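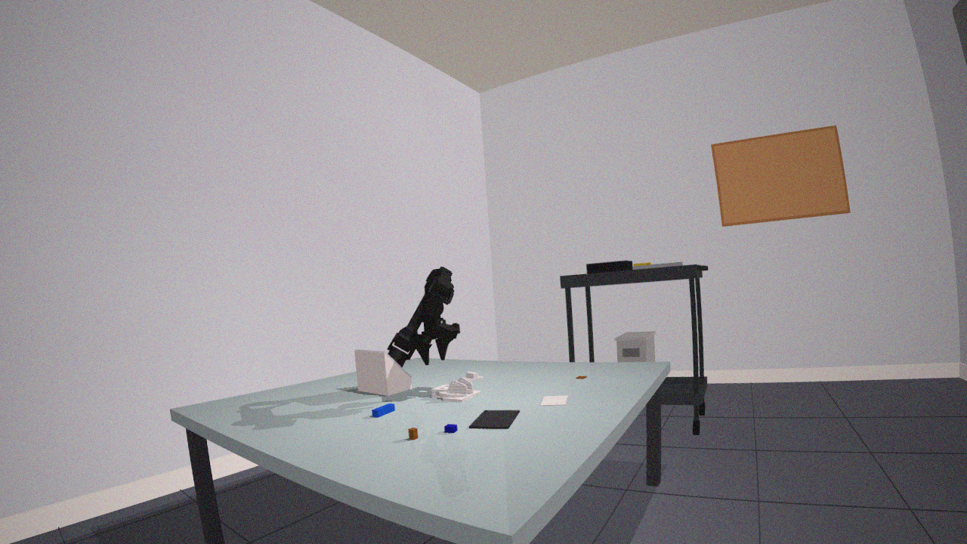 Candale Couples Group Questions Venue "All-In" Wedding Prices

ISTOTDALE, October 2026 - The Candale Couples Group today asked wedding venues in the Istotdale area to stop calling a price "all-in" when it leaves out things most couples will end up paying for.

The group read through 41 venue price sheets over the summer. Only eight listed the service charge on the first page. Cake cutting, late-night cleanup and the rain plan for outdoor ceremonies were often found in the contract and nowhere else.

"I've heard a lot of talk this year about clear pricing," said Hertta Hirvonen, who leads the group. "I'd like to see it on paper before I clap for it. A nice font is not a price list."

One couple, Mehwish Bangash and Anum Magsi, were quoted a flat fee for a barn reception and later billed around 30 percent more. The extra was for chairs, parking staff and a second hour of setup.

"We asked twice if the chairs were included," said Bangash. "Both times we were told not to worry."

The Asamoah, a lakeside hall that hosts weddings from spring through fall, has said it will post full prices in November. The group welcomes the plan but notes that the same hall made a similar promise two years ago, and the page never went up.

Planner Uzma Usmani doubts that a pledge will change much. "Get the total in writing, with tax, and ask what happens if the party runs late," she said. "If they can't answer that, keep looking."

The group's list of questions to ask before signing is free at the Candale public library and by mail on request.

Media contact: Nighat Bugti, Candale Couples Group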